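Lornness Small Parts Storage Program
Progress report to the Wustolel Fund, second reporting period
Prepared by Jitendra Rastogi, with stock records from Ayuba Laryea

1. Status

The program is on scope and slightly behind on labelling. Sorting of the loose fastener and fittings stock is complete. Transfer into compartment organizers is under way, and the catalogue is open to staff at both the Lornness workshop and the Fledov Street store. Spending is within the approved budget. One variation is requested in section 8.

2. Background

The grant was made to replace the mixed tins, jars and drawer units that held small hardware at the two sites. At the start of the program a staff member looking for a particular machine screw had to search by hand at both sites, and duplicate orders were common. The agreed outputs were a sorted stock, a uniform system of lidded organizers, a catalogue keyed to compartment, and a written procedure for returns.

The first report covered the audit and the choice of organizer. This report covers sorting, the first transfers, and the layout trial.

3. Sorting

Stock was sorted first by type, then thread, then length. Metric and imperial items were separated before anything else was done. This took longer than planned at Fledov Street, where the two had been stored together for many years and a large quantity of Whitworth stock was mixed through both. Whitworth items have been kept as a separate class and go to the restoration benches.

The catalogue now lists 616 distinct items. The audit estimate was 900. The difference is explained mainly by items entered twice under different trade names, and by a group of obsolete drawer fittings that matched nothing in current use and was written off.

Corroded and damaged fasteners were weighed and sent for scrap. Brass was kept apart from steel and sold separately. The proceeds were credited to the consumables line.

Gauges used for sorting were a thread pitch set, a screw checker plate and digital callipers. The callipers at Fledov Street were found to be reading long and were replaced. Items already measured with them were checked again, and one tray of grub screws was reclassified.

4. Organizer specification

The specification adopted after the first report is as follows.

Body: plastic, translucent, so that contents can be checked with the lid closed.
Lid: hinged, opening fully, with a clear window.
Closure: latch at the front edge.
Compartments: fixed grid for fasteners; movable dividers for fittings.
Label: front face for class and thread, inside of lid for the compartment map.

Loose lids were ruled out at the audit stage. Boxes with lift-out cups were considered and set aside on cost. The fixed grid was preferred for fasteners after washers were found to migrate under movable dividers when a box was carried on its side.

An order for 200 organizers was placed with Sugiyama Storage Supply and delivered in September. Each was inspected on receipt for hinge movement, latch engagement and cracks at the compartment walls. Rejected boxes were replaced by the supplier without charge.

5. Transfer

Transfer is carried out one class at a time. The old container is emptied onto a sorting tray, checked against the catalogue, and moved to the organizer by compartment. The compartment map is filled in before the lid is closed for the first time. Boxes without a completed map are not shelved.

Machine screws, nuts and plain washers are complete at Lornness. Wood screws are in progress. At Fledov Street only the electrical terminals have been transferred, and the remainder will follow once shelving is installed.

Labelling is the slowest step. The label stock supplied did not adhere well to the textured front face of the organizers, and a number of labels lifted at the corners within a fortnight. A replacement stock with a stronger adhesive has been tested on the washer boxes and is holding. Relabelling of the early boxes has begun.

6. Layout trial

The procedure assumed that a box would be opened flat on the bench and filled from the near row back. Iraís Alvarado raised a concern that, with short items, the near row would overflow while the far row was left for the next person to fill. A layout trial was therefore set up to compare filling orders and to fix the position of the box on the bench.

Three points were under review: the clearance needed behind the box for the lid to lie fully back, the order in which compartments are filled, and the surface on which the box stands. White sheeting was adopted early in the trial. Zinc-plated washers and small circlips are hard to find on a timber bench and are easily seen against white. 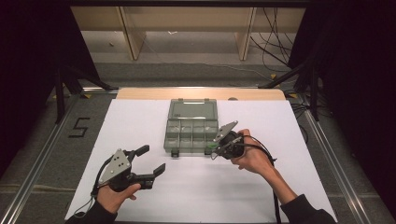 With two rows and about five columns, the grid suits a single thread size per box, with length increasing from left to right. The lid lies open on the far side and needs a clear depth of bench behind the body, so wall-mounted bins above the filling position are to be moved back. Compartments are checked empty before a box is assigned to a class.

Lalit Chauhan asked that the shortest length go at the right for anyone working left-handed, or failing that, that the order be printed on the lid so it can be read before the hand goes in. He added that he did not mind which way the lengths ran provided both sites did the same, as he moves between them and had already returned M4 screws to the wrong end of a box.

The second option has been taken. Length order will run left to right at both sites, with an arrow and the end sizes printed on the inside of the lid. Reversing the order for individual users would have meant two versions of every compartment map.

The draft procedure now calls for the far row to be filled first. Users reach over empty compartments during filling, and dropped items are easier to recover from an empty compartment than from one already holding a similar screw. The draft has been circulated for comment at both sites.

7. Issues and risks

Shelving at Fledov Street. The wall behind the proposed shelf position is plasterboard on light framing and will not carry full boxes of steel fasteners without additional fixing. A freestanding unit has been priced and is the subject of the variation below.

Box weight. A fully loaded box of larger hex bolts is awkward to lift by one hand and puts strain on the latch. Bolts above M8 will stay in open steel bins. The catalogue has been amended to show bin locations for these items.

Returns. Items are still being left on benches at the end of the day instead of going back to their compartments. A returns tray has been placed at each site and is cleared at 4 pm. Huia Hoani keeps a tally of items found in the tray without a catalogue number, which will be used to identify gaps.

Static. Electronic components were outside the original scope and will remain so. The organizers are not rated for static-sensitive parts, and a notice to that effect has been added to the front page of the catalogue.

8. Budget and variation

Expenditure on organizers, gauges and labels is complete apart from the replacement label stock. Labour is under budget at Lornness and over at Fledov Street, for the reasons given in section 3. The net position is a small underspend.

Approval is sought to apply the underspend to 2 freestanding shelf units for Fledov Street in place of the wall shelving originally listed. A supplier quotation has been lodged with the fund under separate cover. No increase to the total grant is requested.

9. Work for the next period

Complete transfer of wood screws and fittings at Lornness.
Install shelving at Fledov Street, subject to approval of the variation.
Print lid maps with length arrows and fit them to all fastener boxes.
Finish relabelling with the replacement stock.
Collect comments on the draft filling procedure and issue the final version.
Carry out a spot check of catalogue entries against compartments at both sites - the sample will be drawn by Ayuba Laryea from the full item list.

Questions on stock figures should go to Ayuba Laryea. Questions on the variation should go to Jitendra Rastogi at the Lornness office.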